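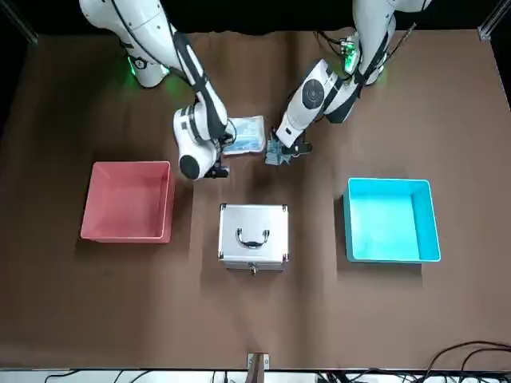
Two bins and a silver case on the big brown table.

I'd been growing my fringe out for seven months when I finally lost my nerve and booked in at Kwan, the little salon up the hill in Grellberg. My hair was at that stage where it's neither in your eyes nor behind your ears, and I'd started wearing a bobble hat indoors. Not a good look at dinner!

Man-lok Lai has cut hair there for years, and the first thing he did was nothing at all. He sat me down, put his scissors on the shelf and asked how I dry it. (Upside down, badly, while looking for my keys.) Then he asked how I sleep, which side I part it when I'm cross, and whether I own a decent brush. I don't. I own a brush that came free with a suitcase.

I always thought a good haircut was about the cutting. Man-lok reckons most of it is looking, and he learned that the slow way, sweeping up at a place called Jilex and watching the older stylists work. He wasn't allowed near a paying customer until he'd done 100 practice bobs on training heads. "I hated bobs," he told me. "I dreamed about bobs." He still does one every November, on a training head, just to check his hands remember.

Colour is Cheng-en Lam's department. She trained in Clirnatis and keeps a card for every client, written in pencil, with the shade, the timing and how it looked when they next came in. There are 2,831 of them now, and she found mine from four years ago in less time than it takes me to unlock my phone. Apparently I'd asked for "autumn, but cheerful". I have no memory of this, but I stand by it.

We went for a soft copper, only through the ends, and Man-lok took the fringe into two long pieces that swing out at the cheekbone. He cut it dry, a few hairs at a time, and kept walking round to the front to look again. The trim costs £63, more than I usually pay, and I did gulp a bit.

But I've washed it myself three times since, upside down and badly, and it still falls where he put it. I've bought a proper brush too. The hat has gone back on its hook by the door, and I'm booked in again before Christmas.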